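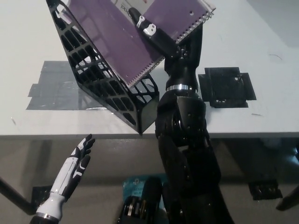 Research / Questions and answers

Kvaran: learning to file a notebook from few demonstrations

This page answers the questions we are sent most often about the Kvaran method and the notebook task. It was last revised on July 2, 2026. Questions about the arm hardware belong on the Skollow pages.

What is Kvaran?

Kvaran is a way of training a two-armed robot to put thin, awkward objects into narrow holders. It starts from a general policy trained on many household and office tasks, then adapts it with a small set of demonstrations of the new task. The part that is new is how we choose and weight the moments in each demonstration. Most of a recording is the arm travelling through open space, and a policy learns little from it. The few moments close to contact matter far more, so Kvaran gives them more weight.

What is the notebook task?

The robot has to hold a spiral-bound notebook over a slotted holder, line up its lower edge and lower it in. We also train the reverse, taking the notebook out and laying it on the table. The two directions are trained together, and the policy is told which one is wanted by a short text instruction.

Why a notebook?

It is cheap, everyone has one, and it causes trouble. The cover bends when pinched. The wire binding makes one edge thicker than the others and can catch on the holder. The grip is usually well away from the edge that has to go in, so a small turn of the wrist moves that edge a long way. Methods that do well with wooden blocks and plastic cups often do badly here.

How many demonstrations did you use?

The full set for this task is 100 demonstrations, all recorded by teleoperation. The main result in the paper uses 60 of them. We kept the rest back for the comparison in which we vary the amount of data.

How long does a policy take to train?

The adaptation stage runs for 29 hours on our machine. The general policy takes much longer, but it is trained once and shared between tasks. You can start from our released weights and skip that stage.

How was success measured?

A trial counts as a success if the notebook is resting in the holder, the gripper has let go, and the holder is still standing on the table. All three must be true when the time limit runs out. A notebook that is in the slot but still held counts as a failure. We know some groups score this more generously, so please check the rule before comparing numbers.

We ran 1000 trials across all methods and settings. The starting position of the notebook was changed before each one, using a list drawn up in advance.

Does the method beat ordinary imitation learning?

On this task, yes. With the same demonstrations and the same starting policy, Kvaran succeeded more often than plain fine-tuning in every setting we tested. The gap was widest when the holder had been turned away from its usual angle. With the full set of demonstrations the gap got smaller, and we would not claim much of an advantage for anyone who can afford to collect a lot of data.

On simple pick-and-place tasks we found no difference worth reporting.

What are the two end effectors for?

One arm carries a black gripper, which does the pinching and the lowering. The other side has a humanoid hand. We wanted to know whether a single policy could drive both kinds, and it can, though the hand plays a smaller part in this task than we had planned. In many of the demonstrations it stays raised at the side while the gripper works. A version that uses the hand to steady the notebook is being tested.

What does the robot sense?

Colour images and joint positions. There is no force sensing in the published version. The policy has to judge contact from how the notebook looks: whether the cover is bowing, and whether the lower edge has stopped moving while the wrist is still going down. We did try adding motor current as an extra input. It helped a little on the insertion stage and made the release less reliable, so we left it out.

Why does the holder have so many cutouts?

Two reasons. The open sides let the camera see part of what is happening inside, and the pattern uses less material. The drawback is that a corner of the notebook can snag in an opening. We counted these snags as failures like any other.

Do I need the same holder?

No, but results will differ with a different one. The width of the slot makes the biggest difference. The drawing for ours is in the Vovska archive with the other task files. If you make your own, record the slot width and report it.

Does the holder have to be fixed to the table?

It does not have to be, and the policy will cope with a holder at an angle. How easily the holder slides on your table will affect the failure rate, though, so say in your write-up how yours was set down or held.

What goes wrong most often?

The most common failure is lowering too early. The notebook is close to the right place but still tilted, one corner goes in, and the rest lands on the rim. After that the policy usually lifts and tries again, but a second attempt from a bad grip rarely works.

The next most common is slipping. The cover turns slowly between the fingers during the approach, and by the time it reaches the slot the angle is wrong. Larger, heavier notebooks suffer most.

Letting go too soon is rare – it was a serious problem in early versions, before we added the reverse task to the training set.

Does it work with other notebooks and books?

Partly. Other spiral-bound notebooks of a similar size work without new demonstrations, including ones with a different cover colour. Paperbacks are less reliable. Loose folders do not work at all. We have not tested hardbacks.

Can I use Warent in place of your starting policy?

Yes. The code includes a settings file for Warent. You will need to match the camera layout it expects, and the image size is different. Our own figures for this pairing are in the appendix, and they are slightly lower than the main ones.

Is the data available?

The demonstrations used for the main result can be downloaded now from the Vovska archive, with the training code and the list of starting positions. The remaining demonstrations and the trial recordings will be added in August. Everything may be used for research and teaching. Please cite the paper if you publish results based on it.

I cannot reproduce your numbers. What should I check?

Start with the camera position. A small shift that is hard to notice by eye is enough to bring the success rate down. Next, check that the gripper closes to the same width as in the recordings. Finally, look at the time limit in the settings file, as the first release of the code had it set too short. If none of this helps, send us your log files and the settings you used through the contact form.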